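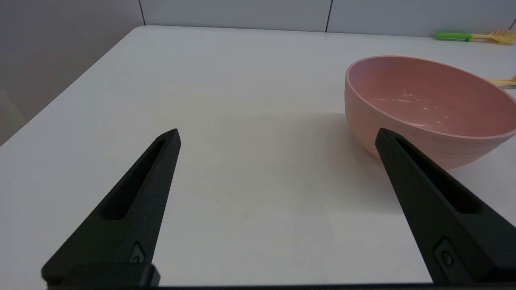 Can you freeze cooked jollof rice without it going mushy?
Cool it fast, freeze it flat in small bags, and reheat it covered with a spoonful of water. Mush mostly comes from rice that was overcooked to begin with.

Forum > Kitchen Talk > Batch Cooking

nkechi_obi
Posted 05/03/2025
OK so that's the short version I got from my aunt, but I want to hear from people who do this a lot. My sister's baby is due soon and I promised to fill her freezer. She's out in Tidanstead and I can only get there every couple of weeks, so I want to bring a big load in one go. I make mine with long grain parboiled, tomato and red pepper base, cooked down until the oil comes up. Last November I froze a batch in one giant tub and the middle was a brick for hours, then the outside turned to paste before the middle even thawed. Never again!

vruawai
Your giant tub was the whole problem. I do 2-cup portions in zip bags, pressed flat like a paperback. They stack nicely and go straight from freezer to microwave (I tip the rice into a bowl first, I don't like heating in the bag). Tablespoon of water, plate on top, stir halfway.

Bukola E.
I'm going to disagree on the microwave. It gets hot in patches and the grains at the edge go hard. I use a heavy pot on the lowest flame with a sheet of foil under the lid, same way you'd steam it the first time. Takes up to 20 minutes from frozen, and you can get a little bottom burn on there too if you leave it alone. My kids fight over that part.

vruawai
Sure, but she's feeding somebody with a newborn. My wife would have thrown the heavy pot at me.

Bukola E.
Lol fair. Still tastes better.

ladi_anozie
Cook it slightly under. That's the main thing for me. When I know it's going in the freezer I pull it off while there's still a bit of bite in the center, because it's going to steam again later. And use less stock than you think. If you're washing the rice, drain it properly, like leave it in the sieve and go do something else.

Also please cool it quickly, don't leave the pot on the stove all evening. I spread mine out on a couple of trays, then bag it and get it in the freezer as soon as it stops steaming.

nkechi_obi
Under is a good tip, I always go the other way and cook it till it's soft soft. What about the chicken? Same bag or separate?

ladi_anozie
Separate. The rice heats way before the chicken does.

Ladi O
Another Ladi, hello! I'd say freeze the stew base and skip freezing the rice at all. The base keeps beautifully, and whoever's cooking just adds rice and stock. I've got 8 tubs of it in the chest freezer right now. Fresh rice every time, no texture problem.

nkechi_obi
I thought about that but her husband would be the one cooking and, well. He called me once to ask how long to boil an egg.

Ladi O
Ha! OK, bags of rice it is. Send one tub of base anyway, it's good on pasta or with eggs (he can practice).

kelley_wutness
Does anybody find the pepper gets hotter after freezing? I swear mine does. I made a batch with scotch bonnet that was totally mild on the day and a month later my mother couldn't finish her plate.

Bukola E.
Not hotter for me, if anything it goes flat. I add a pinch of thyme and a tiny bit of butter when I reheat. Maybe you got a chunk of pepper in that one portion?

kelley_wutness
Could be, I don't blend very smooth. My blender is ancient.

vruawai
Label the bags before you fill them, by the way. Marker doesn't take on a cold damp bag and you end up with mystery orange rice.

nkechi_obi
Did a test run tonight, slightly under like Ladi (Anozie) said, spread on trays, flat bags, labeled first. I'll do one in the microwave and one in the pot next week and report back. Bukola, I'm rooting for the pot but I know which one my sister's going to use.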